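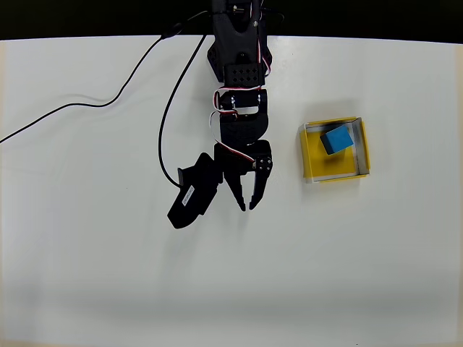
Looking after the Bokitz tabletop arm

Home | Arms | Spares | Care and repair | Basket

We're very fond of this little black arm, and most of the ones we sell end up on a plain white table with a tray and a cube or two, working away for years (ours has been at it since a rather wet November in Udine!). It asks for very little, but a few minutes with a small screwdriver now and then will do it a world of good.

Start with the power off and the arm supported by hand. Work your way down from the top, following the red, white and black servo wires, and see that each loop has enough slack for the joint to turn freely. If a loop pulls tight, ease a bit more wire through – please don't tug at the plug.

Next, the screws. The metal joint bracket has silver ones, and the round horn beside the gripper has four; nip them up gently and stop as soon as they feel snug. We do ours every 125 hours, and the whole job takes 7 minutes, or rather longer if the kettle has just boiled.

Leave the two fingers open when you've finished, so you can wipe the inner faces with a dry cloth.

Spare servo, Plernov pattern: part 2558
Wire set: part 76

Last updated 15th February

Contact us | © Bokitz | Back to top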